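Search this site
Home Company Newsroom Products Careers Contact

Filed under: Press releases, Data Collection

Osteo opens home recording program for Clitine, its learning system for household handling

September - Osteo has started a home recording program to gather training examples for Clitine, the learning system it is developing for small household handling tasks. Contributors work in their own homes with hand-held grippers that carry a camera. Each session is stored as a set of short recordings that Clitine learns from.

The first round covered 400 homes and produced 3,084 accepted recordings. Osteo plans to bring the number of homes to 2,000 in the next round.

Tasks in the first round were kept simple: picking a small item out of a box, placing one in, and taking hold of the box itself. Contributors use their own belongings and leave the room as it is. Osteo asks only that the work surface be steady and the lights be on. 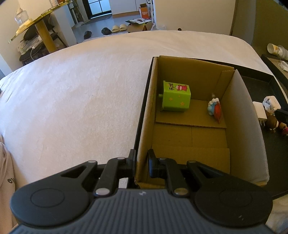
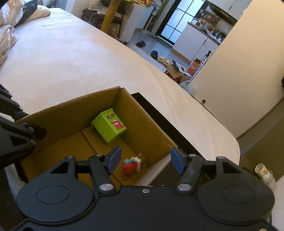

Both photos: hand-held grippers at an open cardboard box with small toy items inside, recorded in a bedroom.

Boxes were chosen early because they are harder than they look. The walls bend, the flaps get in the way, and small things end up in corners where a gripper has little room. Recordings made on a bench at the company's Flatden office did not vary enough - the same table and the same light turned up in every one.

Review is handled by Sayce, a data services firm. Reviewers there watch each recording, mark where a grasp begins and ends, and reject any in which the item leaves the camera's view for more than 3 seconds. Failed grasps are kept and labeled as failures. Recordings that show faces or personal papers are removed before they reach the training set.

Contributors are paid per accepted recording. Grippers are sent out by mail with a printed task sheet and a return label - no experience is needed.

Homes can apply for the next round through the Contact page. Press questions should go to the Osteo newsroom at the Flatden office.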